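Courses > Robotics and Control > Student Projects > Reports

Overview | Reports | Supervisors | Workshop Hours | Contact

Predicting Grasp Width for Soft Tubes from Hand-Held Demonstrations

Project report, second-year group project
Supervisor: Takeshi Kikuchi

1. Aim

The aim of the project was to find out whether a small network could predict how far a two-finger gripper should close on a soft object, using only the picture from a camera mounted on the gripper. Rigid objects such as blocks and cups are fairly easy, as the fingers stop when they meet the sides. A squeeze tube gives way, and the right width depends on which part of it is held. Near the crimp it is flat. Near the cap it is much thicker.

We wanted one number from each picture, the finger gap at the moment of lifting, and we wanted to know how much the prediction suffered when the tube was first seen from further away.

2. Equipment

We used the hand-held gripper from the Amundsen lab with its own camera. The person holding it works the fingers with a trigger, and the finger gap is logged with each picture. Training was done on a desktop machine in the Josside room, overnight when it was free.

The logging software is called Clokitz and was written by an earlier project group. It drops pictures when the disk is busy. We did not fix this but we removed any demonstration with a gap of more than half a second in it.

3. Collecting the demonstrations

Data collection ran through September. Each demonstration began with the fingers open and the tube out of reach. The person moved in, closed on the tube, lifted it clear of the table and put it down again. Three of us took turns so that the network would not learn one person's habits.

We recorded 437 demonstrations. After removing those with dropped pictures and those where the tube slipped, 303 were left, so 134 were thrown away. That is a high share. Most of the slips came from early on, when we were closing too gently because we were worried about bursting something.

From the demonstrations we kept, we chose 1,074 single pictures for training and testing. Some were taken at the start of the approach and others just before contact. All the pictures from one demonstration went into the same set, so that the test set held no near copies of training pictures.

4. Method

The network is a small image encoder with two layers on top, giving one output. We trained it for 7 passes through the data. More passes lowered the training error but made the test error worse.

We compared it with a very simple baseline, which always guesses the mean gap from the training set. We also trained a second version with the outer part of each picture masked, leaving the area between the fingers.

5. Results

For pictures taken just before contact, the network beat the baseline clearly and the masked version did equally well. For pictures taken at the start of the approach, the full network was still better than the baseline but by less, and the masked version was no better than guessing the mean. At the start of an approach the area between the fingers can be plain tabletop, with the tube further off and only part of it in view. 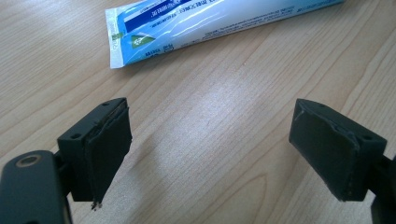
6. Problems

Pad wear was the main one. The foam or rubber on the fingers gets scuffed and lifts at the top edge, and this changes the grip. We did not record the state of the pads for each demonstration and should have done.

Glare on the wood was the second. A bright patch washes out the grain, and we suspect the network sometimes treats it as an edge. We tried a cloth from the Ernetitz store cupboard over the table for one afternoon, but it wrinkled and moved with the tube, so we went back to the bare surface.

7. Further work

A next group could add tubes at different fill levels. They could also feed in several pictures in a row, which might help with the early approach. We would suggest replacing the pads on a fixed schedule and writing it down.

Comments

marek_t: Did you split by tube as well as by demonstration? If the same tube is in both sets the test error will look better than it is.

Group 4: By demonstration only. We ran out of tubes to hold any back. Fair point, it should be in section 6.

hollyb: We had the same trouble with Clokitz. Logging to the internal drive helped a lot.

jpr: Is the gap measured between the pads or between the blocks behind them?

Group 4: Between the blocks. Pad thickness is not taken off.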